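Rustow Recipe Cards: Data Card

Version 2, August 20, 2020

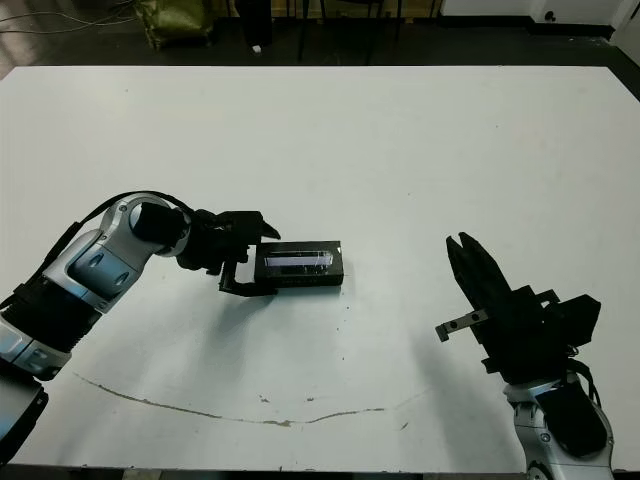 White tabletop, even light.

Rustow is a set of 2,268 home recipes copied from handwritten cards and typed up as plain text. The cards come from kitchens in Listberg and Bornness. Dagmar Murín started the set for people who study how home cooks write down amounts and cooking times. It can be used for search, spelling work and text sorting.

What is in the set

recipes.csv – one row per recipe
ingredients.csv – one row per ingredient line, joined on recipe_id
units.csv – kitchen measures and their metric values
notes.txt – remarks from the typists, unsorted

Fields in recipes.csv

recipe_id: whole number, never reused
title: as written on the card, spelling kept
town: Listberg or Bornness
course: soup, main, side, bread, sweet, preserve, other
servings: whole number, blank if the card gives none
steps: full text of the method, line breaks kept as a vertical bar
hand: initials of the typist

How it was made

Igor Ševčík and Vojtěch Kuruc typed the cards. Each card was typed once. Eduard Mikuš then read 300 of them against the originals and fixed what he found. The rest have not had a second reading. Where a word could not be read, the typist put two question marks in its place. Stains and torn corners account for most of these.

Ingredient lines were split with Yan, a small script in the tools folder. It looks for a number, then a unit, then the name of the food. Lines with no number ("salt", "enough flour") keep an empty amount field. Yan does badly with ranges such as "2-3 eggs" and keeps only the first number.

Known problems

Oven heat is often missing. Many cards say only "hot oven" or "slow oven", and we left that alone.
A "cup" differs from one kitchen to the next. The value in units.csv is a middle figure – do not bake from it.
Sweets and breads are over-represented. Everyday dishes were seldom written down.
Some recipes appear more than once under different titles. We have not merged them.
The preserves have not been checked for food safety. Please don't can anything from this set without a tested recipe beside you.

Sample file

sample.csv holds 1,000 rows from ingredients.csv for trying out code before loading the full table.

Changes

Version 2 adds the Bornness cards and the hand field. Titles in all capitals were put back to normal case.
Version 1 was released in November and had the Listberg cards only.

License and contact

Free to use and share with credit to the Rustow recipe set. Corrections go to Dušan Šindelář – give the recipe_id and the line you think is wrong.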